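Lougher (simulation kit)

Lougher is a paid simulation kit for indoor mobile robots, sold by the software firm Lidier. It supplies ready-made rendered interiors, mostly corridors, doorways and small rooms, plus the tools to drive a virtual robot through them and record what its camera gets. Buyers use it to test navigation code before any hardware is on the floor. Current release is version 2. Not to be confused with Plallov, the physics engine it runs on.

Overview

The kit comes as a download with a yearly licence. Main parts are the scene library, a route editor, a sensor panel and an export tool. Scenes are residential or small-hotel in style, furnished from a common pool of objects. The pool is deliberately mixed, so a hallway may end up with things in it that would not normally be kept there. Lidier calls this "clutter seeding". Can be switched off per scene.

Library has 53 scenes in the standard edition. The smaller starter edition has 30, same tools, no route editor.

Views and rendering

Camera views are rendered from the robot's position with no clean-up. Close passes by walls and furniture are kept in the output, and at short range the low-cost render mode shows stepped edges between surfaces. Users can pay the cost in speed for the smoother mode, though most published tests seem to use the fast one.
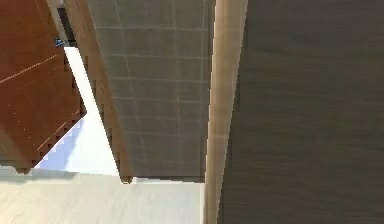 Close-range view in a Lougher scene, with wood-grained surfaces at right and left and a gridded grey panel between.

Views of this sort are the hard ones for localisation software. Few features, large flat areas, not much to match against the map. The manual advises keeping them in a test set and gives a short section on it, which was rewritten in October after complaints that the first version was unreadable. The export tool can flag frames where one surface takes up more than a set share of the view. Threshold is user-set. Default is on the strict side and new users often loosen it.

Shadows are on by default. Turning them off speeds up the run but the results then compare poorly with the shadowed sets, and the two should not be mixed in one benchmark.

Obstacle and corridor sets

The corridor set is the part most reviewers write about. Narrow passages, a goal at or near the far end, objects standing somewhere along the way. Open-frame objects such as carts and racks are included as they are awkward for depth sensing – a sensor may read through the bars to whatever is behind. Thin posts are a similar problem.

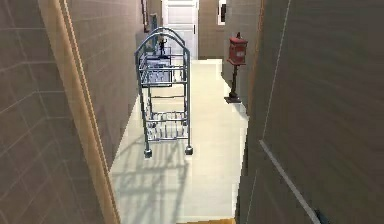
Category: Corridor scenes

A corridor scene generally tests two things at once, whether the planner finds the free lane and whether it judges the width of it properly. The tubular luggage cart is a typical case. It stands mid-floor, with a clear lane between it and the red mailbox on the right and a smaller gap on the tiled side. A planner that treats the cart as a solid box behaves quite differently from one that works off the bars, and the bars also throw a lattice shadow on the pale floor which camera-only systems can take for an obstacle.

Small objects can be set on top of larger ones. The dark figurine on the cart is one such. They have no effect on the route and are used for recognition tasks.

Runs are scored on contact, time and path length. Scoring weights can be edited in a plain text file, altough the format is poorly documented.

Editions and support

Starter and standard editions are sold direct. A third, for teaching, was handled by the reseller Bremik and is now closed to new orders, existing licences still get updates. Support is by e-mail only. The user forum had 446 registered members as of 5 May 2026.

Reception

Kam-wah Mak, reviewing the standard edition for a robotics newsletter, liked the corridor set and the frame flagging, and found the route editor slow on long paths. Install took about 2 hours on a mid-range machine, most of it downloading. Mak also noted that surface textures repeat across scenes, so a system trained only on the kit may learn the wallpaper and little else. Lidier has said more textures are planned. No date given.

Other complaints are smaller. Route files from version 1 do not open. The undo command in the editor goes back a single step. Scene names are not consistant between the manual and the menus.

See also

Plallov
Indoor navigation benchmarks
Depth sensing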